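vasbridge-tapwater-notes

Tap water readings from kitchens and hallway sinks in Vasbridge. One CSV, one notes file, this README. Started as a spreadsheet on somebody's desktop, moved here so it stops getting lost.

**Status:** usable, still messy. Column names may change once more.

## What's in it

- `readings.csv` - 400 rows, one per sample
- `sites.csv` - 70 sites, building name + floor + sink type
- `NOTES.md` - odd stuff, read before plotting anything

Columns: `site_id`, `month`, `first_draw` (y/n), `hardness`, `chlorine`, `ph`, `taste_note`. Taste note is free text. Some are one word, some are a paragraph about the old Renaud building. Left as is.

## How samples were taken

First draw = before anyone uses the sink, usually before 7 am. Flushed = let it run 60 seconds, then fill. Same tap, same morning, both go in the sheet. Rinse the bottle three times with the water you're sampling. Label it before filling, the pen won't write on wet plastic.

Test strips for chlorine and pH, drop kit for hardness. Strips get read in daylight or under the white lamp, not the yellow one in the hallway. Early rows (Skitard annex mostly) were read under the yellow lamp, treat those pH values as soft. 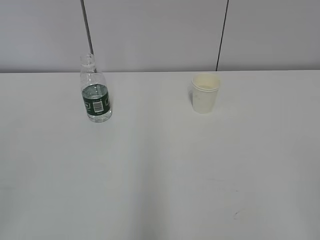

**Fukurel Water Club / sampling & records**

Questions go in the issue tracker, we look at it Mondays.

## Known problems

- Skitard annex sinks 3 and 4 were swapped in the sheet until March. Fixed in `sites.csv`, NOT fixed in old exports.
- Hardness is in ppm. A few older rows were in grains and got converted by hand. If one looks off by a factor of 17 thats why.
- Blank chlorine means not tested. Zero means tested, strip didn't change. Don't fill the blanks with zeros.
- Highest hardness is 98, Renaud basement. Re-tested, same number, keeping it.
- `month` has no year. Sorry. Coming.

## Not for

Health decisions. Strips are cheap and people read colors differently. No lead or bacteria testing in here at all, go to a proper lab for that.

## Adding rows

1. Copy the last row, change everything
2. Check the site is in `sites.csv`, add it if it isnt
3. Run `check.py`, fix what it complains about
4. Pull request, one building per request please

Don't sort the file. Diffs become unreadable.

## Todo

- year column
- pick one spelling for "metallic"
- split `taste_note` into tags, maybe
- second drop kit, first one is nearly out
- flushed samples for the top floor at Renaud, only first draw so far

## License

CC BY 4.0 for the data, MIT for `check.py`. Credit the club if you use it.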